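白色桌面怎么擦才不发黄:我家的土办法

我家搬进来那年,我一眼看中白色的桌子,餐桌要白的,书桌也要白的,连阳台上那张放花盆的小台子都刷成了白色。我先生当时就说你会后悔的,我说不会!结果第一个月就被咖啡、酱油、圆珠笔轮番教育了一遍。这几年下来攒了一堆擦桌子的经验,上次写去水垢的那篇下面有好多人问,这回就一起写了吧,想到哪儿写到哪儿。

先说平时怎么擦。我以前是抓起一块湿抹布就抹,抹完看着挺干净,等干了对着光一看,一道一道全是印子。后来改成两块布,一块拧到几乎不滴水的湿布走一遍,另一块干的超细纤维布马上跟着收水,印子就没了。抹布一定要分开,擦灶台的那块别拿来擦桌子,油会被抹匀,桌面摸起来总是黏黏的,过一阵子还吸灰。

洗洁精我只用两滴,挤在一小盆温水里,真的够了。挤多了反而要擦三四遍清水才能去干净,残留在上面的那层膜时间一长就发黄,很多人以为是桌子质量不好,其实是洗洁精没擦掉。我婆婆就特别爱往桌上直接挤一大坨,我只好趁她去阳台的时候偷偷再擦一遍(妈你要是看到这篇,就当没看到)。

桌面带一点点纹理的,比光滑的难伺候。灰会卡在细纹里,抹布顺着一个方向擦是带不出来的,要打小圈。我用的是旧牙刷加小苏打糊,小苏打和水大概三比一,调成牙膏那么稠,刷的时候手要轻,刷完等五分钟再擦掉。千万别用钢丝球,也别用那种背面带绿色粗面的百洁布,哑光的表面磨过以后会亮一块,侧着看像个补丁,再也回不去了。魔术擦可以用,但是只擦脏的那一小块,别拿着它满桌子跑。
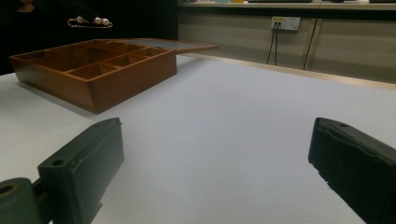 哑光带细纹的白色桌面,要打着小圈擦

再说几种具体的脏。

圆珠笔印:棉签蘸酒精,从外往里点着擦,别来回拖,一拖就晕成一片蓝。先在桌子底下或者角落试一下,刷漆的桌面有的会掉色。我那张阳台小台子就中过招,掉了指甲盖大的一块,现在上面永远压着一盆薄荷。

咖啡和茶渍:当天的温水就能擦掉。隔夜的用小苏打糊敷十分钟,再不行就换白醋兑水,用厨房纸浸湿盖上去,上面再罩一层保鲜膜,防止它干掉。两样不要混在一起用,哗啦啦冒泡看着挺过瘾,可是它俩互相中和了,去污就没什么力气了。石材的台面别碰醋,会被腐蚀出一块毛毛的印子,我朋友家的窗台就是这么毁的。

姜黄和咖喱:这个最烦。我的办法是先用洗洁精水把油去掉,然后把桌子挪到窗边晒一下午,颜色会淡很多,第二天再晒一次。搬不动的大桌子就只能敷小苏打糊慢慢来,一次去不干净别急着加力气。

胶印:快递单撕下来留的那种,先用吹风机热风吹半分钟,再拿旧银行卡斜着慢慢刮。剩下的薄薄一层抹点食用油,等一会儿用厨房纸擦掉,最后拿洗洁精水收尾,要不然油会留在上面。风油精也行,就是屋里会香一整天,我女儿进门就问谁头疼了。

靠墙的那条缝也说一下。桌子顶着墙放的,后面那条缝是最容易积灰的地方,饼干渣、橡皮屑全往那儿跑。我现在把桌子拉出来两指宽,每隔一阵子用一根筷子缠上旧丝袜,沿着缝扫过去,一次能带出来一大团。墙面是米色或者浅色的话,擦缝的时候布不要太湿,水顺着墙往下流,会留一条脏印子,比原来的灰还难看。

还有杯垫!我知道大家都嫌麻烦,我家也是买了一套好看的放在抽屉里供着。后来我把它们直接摊在每个人常坐的位置上,不收起来,大家就自然放上去了。热锅更要垫,白桌面烫出来的黄圈我试过牙膏、小苏打、白醋,统统没用,最后是买了块桌布盖上的。

最后回一下上次留言里问得最多的:白桌子到底要不要打蜡。我家没打过。有一次买了瓶家具护理喷雾来试,喷完滑溜溜的,我女儿写作业本子一直往下跑,第二天又被我用洗洁精水全洗掉了。实木刷漆的我没有经验,有用过的在下面说说吧,牌子也写上,我想看看。

下一篇六月份写,打算写砧板去味,洋葱和鱼的都有。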